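Cable hanging going to a robot, anyone been through this?
Shop Floor Talk > Automation

benchrat
Wire shop in Pliltbridge, second shift. Management is putting an arm on the rack station in February. Right now it's 2 of us hanging leads on pegs all night, 500 a shift on a good one. They say no layoffs, we "move to inspection." Same pay for now. Inspection is sitting under a magnifier for eight hours and my eyes are shot already. Anybody done the switch? What should I be asking?

valdis_j
Ask who clears the jams. Seriously. Where I'm at the arm went in and the "inspection" people spent half the night walking over to restart it. No extra pay, not in anybody's job description. Get it in writing

Na-rae Ra
Ours went fine. My wrists quit hurting in a month. I'd never go back to hanging by hand, sorry Valdis

valdis_j
Good for your wrists, doesn't change who gets called at 3 am when it drops one

kettle_lou
what kind of cable? stiff stuff is easy. thin floppy stuff, good luck

benchrat
Thin. Like string. Gratament is doing the setup, still all in simulation so far. Gripper has to pinch it partway down and get it over a peg with a little hook on the tip, tail just hanging free 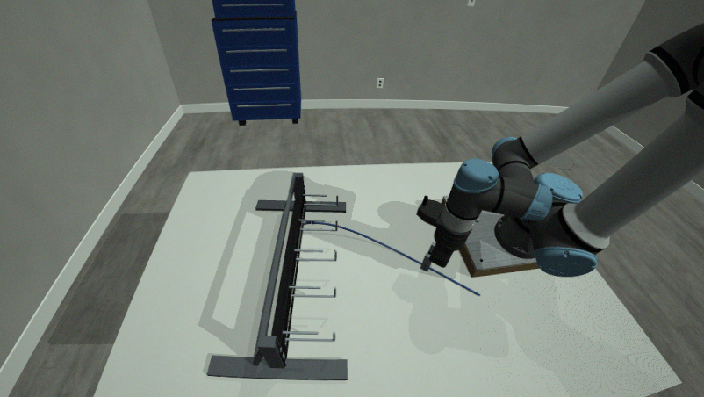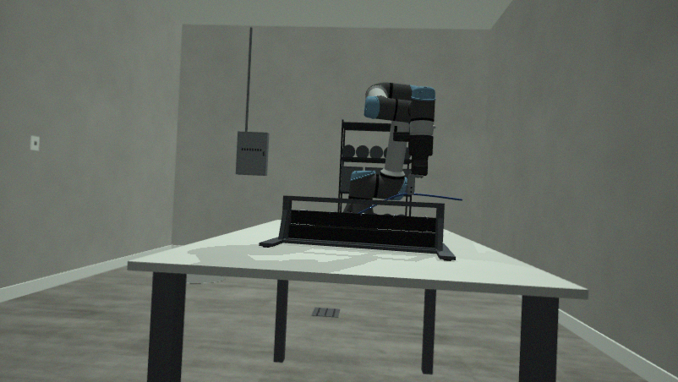

Arm and rack, both from the sim

kettle_lou
that loose tail is gonna be your problem. ours caught on everything. Looks clean in sim becuase sim doesnt have Flolaline reels with a bend set into every piece

Na-rae Ra
Disagree, depends how they tune it. Did anyone from the floor get to look at this before they ordered? That was the difference for us. They had two of us stand there with the engineer for a week and tell him what the cable does.

benchrat
Nope. First I heard was the meeting. Eglītis (our lead) asked to send somebody over and got told maybe after install

valdis_j
After install is too late. Push on it

Na-rae Ra
On that we agree lol. Also ask about the grade. Inspection was a step up at my place and they "forgot" to bump us untill someone brought it up.

benchrat
Didnt think of the grade. Ok so jams, grade, somebody from the floor over there before it ships. Also going to ask about rotating off the magnifier every 2 hours. Break's over, will post what they say

kettle_lou
get the rate in writing too. they told us 100 an hour and then blamed loading when it didnt hit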